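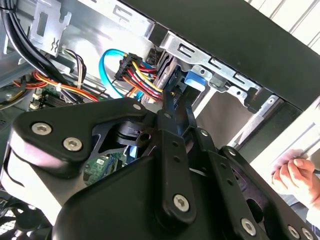
Cables near the drive bay, case open.

Thread: Series you gave up on, and where

pellmell
Finished book four of the Vonell novels last night and I think I'm done. The first two were about the haunted ferry and I read them in a weekend. Book three moved everyone inland and book four is 46 chapters of people arguing over who gets the lighthouse. The ghost shows up in eight of them. Has anybody kept going? Is five any better?

saltbush_reader
Five is better. It goes back to the ferry by chapter 10 or so and the colour comes back into the writing. I'd skim the rest of four and go on.

gumnut
I disagree. Five only works if you've sat through the lighthouse business properly, as the whole haunting depends on who signed the deed. I skimmed four and had to go back.

pellmell
That's not encouraging. It took me most of February to get through four.

quillfeather
I stopped at two. The ferry was my favourite part and I could tell she was finished with it. I moved over to the Kosik books and haven't looked back. Each one is a separate case and you can read them in any order.

gumnut
The Kosik books are fine but they're the same book every time. Old house, missing aunt, something in the cellar. I read three in a row and couldn't tell you which was which.

quillfeather
I don't mind that. I know what I'm getting and it's 182 pages.

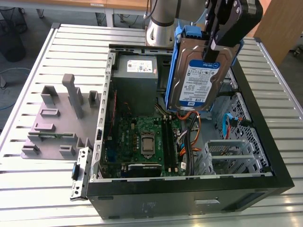 Do I need to read the Kosik prequel first?
Leave it until you've read at least two of the others, as it gives away who the narrator is.

saltbush_reader
Agreed on the prequel. The publisher put it at the front of the omnibus, which was a silly place for it.

drybiscuit
Back to Vonell. I've read all of them, including the novella. My view is that four is the best one. It's slow, but it's the only one where the living characters have anything to lose. The ferry books are all atmosphere.

pellmell
I like atmosphere. I'm not reading a ghost story for the property law.

drybiscuit
Fair enough. In that case stop at two like quillfeather did. Five has another inquest in it, and it runs almost 40 pages.

gumnut
The inquest is good though.

saltbush_reader
It's good if you remember the witnesses. I had to keep flipping back to the list at the front.

pellmell
I've got five on hold at the library, so I'll give it until the ferry turns up. If it doesn't grab me by then I'll try Sollar. Has anyone here read Sollar?

quillfeather
The first one. Very grim, more horror than paranormal, and the dog dies early on. The second is meant to be a bit lighter but I haven't got to it.

pellmell
Thanks for the warning about the dog. Might go with Kosik.

gumnut
Start with the one in the boarding house. It's the only one I remember.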